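To: automation-planning list
From: Tín Tôn, Equipment Planning, Terndale site
Date: 3rd January
Subject: Re: Tote handling cell, capital request and open questions

Colleagues,

Thank you for the comments received on the draft request. I am replying to the whole list so that the Besson and Madimell sites have the same answers, as both have asked to be included if the purchase is approved. The message from Madimell is quoted first, and my replies follow it.

> The draft asks for 2 arms but only one set of spare fingers.
> Is that intended? We would also like to know whether the
> blue bins stay. Our own budget has no line for new bins, and
> if the cell needs a different bin we have to say so before
> the figures close. Last, please state what the wrist camera
> is expected to do. The draft lists it as a cost and gives no
> purpose for it.
>
> Madimell, Site Planning

On the bins. The request assumes that the present blue bins stay. The work we want the cell to do includes holding a bin by its wall as well as handling the packaged goods inside it, and the supplier, Platbridge, has been asked to quote on that basis. The fingers have to pass on either side of the wall without pressing on the contents.

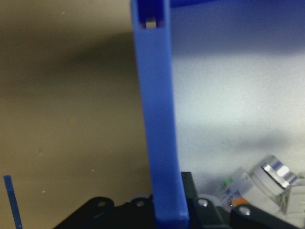
Gripper at the bin wall, wrist camera view, with packaged items on the bin floor.

Small containers with metallic caps are among the goods we handle, and they can lie close to the wall. A wider finger would need more clearance than we can promise. For this reason the request names the narrow finger and does not leave the choice to the supplier.

If a site wishes to use a different bin, it should send one sample to Terndale before the order is placed. We will not add a second bin type to the acceptance test after that point. Bins with a thicker rim may need their own fingers, and those would be charged to the site that uses them.

On spare fingers. Madimell is right, and the draft was in error. The revised request carries one spare set for each arm. The price per set is $200, and the total for spares is therefore $400. I have moved this sum out of maintenance and into the purchase itself, so that the parts arrive with the arms and are entered in stores on the same day.

On the wrist camera. Its purpose is to let the operator check the position of the fingers against the bin before the grip is closed. The fixed overhead camera does not serve for this – the arm itself blocks the view at the moment when it is needed.
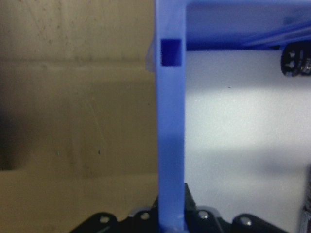
The quoted price for the camera and its bracket is $1,649 per arm. This includes the cable and the first calibration. It does not include lighting. Besson has reported that the light at its packing tables is uneven, and I would ask Besson to decide whether it wants a lamp in the quotation or will fit one locally. Either answer is acceptable, but we need one.

Floor space and power are unchanged from the draft. The cell fits on the existing table at Terndale. Sites that intend to use a lighter table should confirm the load with their own facilities office, as Platbridge will not do so for us.

Training was missing from the draft altogether. I have added 19 hours for each site, to be booked against the department's own training allowance and not against capital. If your allowance is already committed, please tell me now. A request to move training into the capital line is possible but would require a new signature.

The revised figures will go forward in March. Please send corrections to me directly and keep the list for matters that concern more than one site. I still need the following:

Besson: decision on the lamp.
Madimell: confirmation that the blue bins stay.
All sites: name of the person who will sign for delivery.

Tín Tôn
Equipment Planning, Terndale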